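Throws on sofas: tucked, draped or not at all?
Home and Furnishings > Living Rooms > Soft Furnishings

briseo_k
Original poster
Posts: 212

We bought a Nulten three-seater in October and the seat fabric is already going shiny where people sit. I want a throw on it that covers most of the back and the seat. The one I have now slides down every evening and by the time we go to bed it is a rope along the back of the cushions.

Sofa is 1150 from front to back if that matters (mm, that's how the label gives it). Seat cushions are fixed, so there is no gap between them, but there is a gap at the back where the seat meets the backrest.

What do people do? I don't want a fitted cover. I had one on the last sofa and it looked like a hospital.

plainweave
Posts: 1,904

Tuck it into the gap at the back. Lay the throw so the top hangs over the backrest a hand's width, push it down into the gap as far as your fingers go, then let the rest come forward over the seat. Put something in after it to hold it. I use a rolled magazine. People sell foam sticks for this and they are fine too.

DottieR
Posts: 87

Foam sticks did not work for me. They came up every time someone got off the couch and the dog took them. What worked was a bigger throw. If there is enough hanging down the back, the weight holds it.

plainweave
Posts: 1,904

The weight only holds it if the sofa is against a wall and the throw is pinched there. Pull the sofa out an inch and it slides again.

DottieR
Posts: 87

Mine is not against a wall and it stays put. It's a heavy wool one from my aunt, so that may be the difference. A thin cotton one would slide no matter what you did.

S_Wong
Posts: 640

Cotton is fine if it has some texture. Smooth cotton on smooth upholstery is the problem. Turn it over and see if the wrong side grips better. On a woven one the back often has loose floats and that is enough.

Also wash it before you decide. New ones have finish on them and they get less slippery after the first wash.
Shirley

briseo_k
Original poster
Posts: 212

It's a thin one, flat on both sides. I'll wash it. Thanks.

Second question. My wife wants a pattern and I want plain. She says plain shows every crumb. The room is gray walls and a pale rug, and the cushions we already own are rust colored.

marlo_upstate
Posts: 33

Your wife is right. We had a plain oatmeal throw for a year and washed it every week. Now it's a busy one and I do it once a month.

plainweave
Posts: 1,904

I disagree. A big pattern over a whole sofa is a lot to look at in a small room. Plain throw, patterned cushions. You can wash a cushion cover in with the towels and it is dry by night.

T. MacPherson
Posts: 418

I saved some pages from the Ochoa home magazine when I was doing our den. This is the part of one article that I kept. The start of it is on a page I threw out.

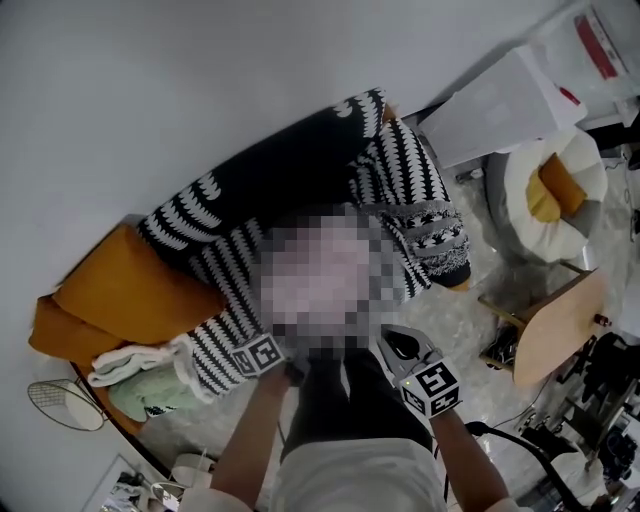 Issue 4, page 3

on a large piece of furniture, black and white is easier to live with than people expect. With a light gray wall behind, a bold throw over the back and seat does the work that artwork would do elsewhere, and the wall can be left plain. Keep the cushions to one family of color. Mustard and burnt orange sit well against black, and they look best grouped at one end, a larger one against the arm with a smaller one beside it.

Let the throw come down over the seat toward the floor. A shaggy white rug in front keeps the dark fabric from making the room heavy, though it will want shaking outdoors more often than a flat one. Towels in white or pale green can wait, folded, at the end of the sofa until they go upstairs

T. MacPherson
Posts: 418

That's where my page stops. The rows of scallops are what sold me on it. I ended up with a Plornmont throw with a smaller figure, and I am sorry I did not go for the big one. From the doorway a small figure turns to gray.
Thérèse

briseo_k
Original poster
Posts: 212

My wife has seen this and considers the matter closed.

Does the fringe hold up? I like it but I think it would get stepped on if it reached that low.

T. MacPherson
Posts: 418

Ours does get stepped on. I lost a few strands at the corner and tied off the rest with matching thread. If you vacuum, lift the edge first – a fringe will go up the hose in a second.

plainweave
Posts: 1,904

Still too much pattern for me, but I will grant that it works better with the wall left bare. If there were pictures over it I would not sit in that room.

I would not let the throw run that near the floor either. Fold the bottom under and pin it from behind.

DottieR
Posts: 87

Don't pin it where kids sit. Two or three stitches with heavy thread, and snip them on wash day.

marlo_upstate
Posts: 33

I would skip the shag rug with a dog in the house. Otherwise I like it. Orange with black makes me think of Halloween on paper, but the mustard keeps it off that.

S_Wong
Posts: 640

For the size, run a tape from the floor behind the sofa, up over the back, down to the seat, across and down the front. Add a little for the tuck. Most people measure the seat only and then wonder why it comes up short.

briseo_k
Original poster
Posts: 212

25 December 2020

Update. The new throw was under the tree this morning, black and white, big pattern, no fringe. Washed the old one as Shirley said and it did grip better, so it has gone on the armchair. The new one is tucked in with a rolled magazine and has lasted through three kids and a nap. The rust cushions are both down at the left end.

I still need something for the front edge, where it creeps up when you stand. I'll try the stitches next week.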